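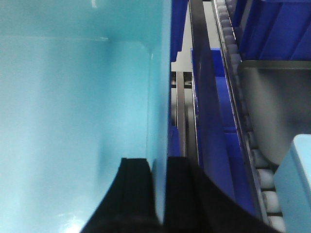

Is a plastic storage tub all right for a worm farm?

Posted by Levside

I want to start a worm farm on the back verandah and would like to use a storage tub I already have. The kits at the hardware shop are more than I want to spend. My tub holds 40 litres and has a lid that clips on. The verandah faces west and gets sun from mid-afternoon until dark.

My neighbour says plastic sweats and the worms drown. My sister has had hers in plastic for years. Do I need to drill holes, and if so how many and where? There are two of us in the house and we eat a fair bit of fruit. I'd also like to know if the colour of the tub matters, as someone at work told me it had to be black.

4 replies hidden, 3 shown

Bjarke Thoroddsen

Plastic is fine. I've kept worms in tubs for nine years. Your neighbour is half right, in that water doesn't leave through the walls the way it does with an old wooden box, so you have to let it out the bottom.

Drill 13 or so small holes in the base and another row high on the sides, just under the rim. A 6 mm bit will do for the base. Go slowly with light pressure and put a piece of scrap timber behind the wall while you drill, otherwise it can crack. Stand the tub on two bricks inside a shallow tray. Whatever collects in the tray can be watered down until it looks like weak tea and put on the garden.

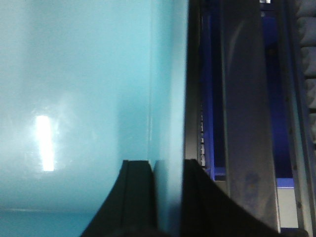

Bedding goes in first. I use torn newspaper and cardboard, soaked and wrung out, to a depth of a hand's width, with a couple of handfuls of old compost mixed through. Leave it for a few days before the worms go in. They need to be composting worms, not the ones you dig up in the yard.

Start with a small amount of food in one corner and don't add more until most of it has gone. Most people overfeed in the first month – I certainly did, and the smell brought complaints. Go easy on citrus and onion. Crushed eggshell is good.

Colour doesn't matter much if you keep the lid on. Worms dislike light, so with a pale tub I lay a wet hessian sack over the bedding as well. West-facing is the bigger problem. Over summer you will cook them. Put it on the south side of the house or in the laundry.

Gidero

don't bother with a tub, get an old bathtub from the tip. mine cost 8 dollars

Pultard

Agree with Bjarke on the sun. I lost a whole lot one January in a tub on a west-facing deck. If you can't move it, shade cloth helps a bit, and so does a frozen bottle of water on top of the sack on the worst days.

One thing to add: glue a bit of flyscreen over the upper holes or you'll get vinegar flies. Start in April if you can wait, as the weather is kinder and they'll be settled by spring.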